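5. Preparación y consolidación de fósiles con el equipo Julodeck

Esta sección describe la puesta en marcha de la unidad de consolidación Julodeck y el tratamiento de piezas óseas extraídas en bloque. Se aplica a las unidades con número de serie 2,580 y posteriores. Para unidades anteriores, consulte el anexo de Suvholm.

5.1 Antes de empezar

1. Compruebe que la ficha de campo acompaña al bloque y que la sigla coincide con la escrita sobre la venda de yeso.
2. Coloque la unidad sobre una superficie nivelada. La diferencia entre patas opuestas no debe superar 9 mm.
3. Conecte la manguera de extracción a la salida posterior y apriete la abrazadera a mano.
4. Pese el bloque. La bandeja estándar admite hasta 17 kg. Para bloques de mayor peso, monte la bandeja reforzada Zarei (se suministra por separado).

PRECAUCIÓN: no encienda la unidad con la tapa de la cubeta abierta. Los vapores del disolvente son inflamables.

5.2 Apertura del bloque

1. Corte el yeso por la línea marcada en campo. Si no hay línea, corte por el lado opuesto a la flecha de techo.
2. Retire la media cáscara superior y consérvela hasta terminar el registro.
3. Elimine el sedimento suelto con pincel de cerda blanda. Guarde el residuo en una bolsa rotulada con la misma sigla.
4. Anote toda fractura que atraviese el hueso antes de aplicar producto.

NOTA: en arcillas expansivas, deje el bloque cubierto con papel durante la noche y continúe al día siguiente.

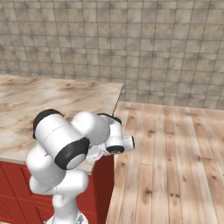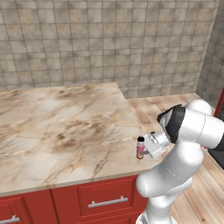 5.3 Aplicación del consolidante

1. Vierta 900 ml de disolvente en la cubeta y añada la resina Relluris según la tabla 3.
2. Cierre la tapa y seleccione el programa MEZCLA. El indicador pasa a verde cuando la disolución es homogénea.
3. Aplique una primera capa diluida con pipeta, gota a gota, empezando por las zonas de hueso esponjoso.
4. Espere a que desaparezca el brillo superficial antes de aplicar la segunda capa.
5. Detenga la aplicación si el producto queda en superficie sin penetrar. El exceso se retira con un hisopo humedecido en disolvente.

PRECAUCIÓN: no consolide muestras destinadas a análisis isotópico o histológico. Sepárelas en el paso 5.2 y envuélvalas en papel de aluminio.

5.4 Uniones y rellenos

1. Presente los fragmentos en seco y numere los contactos con lápiz blando.
2. Pegue solo los contactos con ajuste completo. Los dudosos se guardan juntos, sin adhesivo.
3. Apoye la pieza en la cama de arena con la unión en posición vertical.
4. No rellene lagunas en superficies articulares ni en alvéolos dentarios.

5.5 Limpieza de la unidad

1. Vacíe la cubeta en el recipiente de residuos autorizado.
2. Enjuague con disolvente limpio y ejecute el programa PURGA dos veces.
3. Desmonte el filtro y revise la junta. Sustitúyala si presenta grietas o ha perdido elasticidad.
4. Deje la tapa entreabierta, con la unidad desconectada y la extracción de la sala en marcha.

Si el indicador permanece en ámbar después de la segunda purga, repita el paso 2 con la cubeta a media carga. Si no cambia, consulte el código de error en la sección 8.

Revisión del texto: 11 de abril de 2020. Sustituye a la edición de marzo.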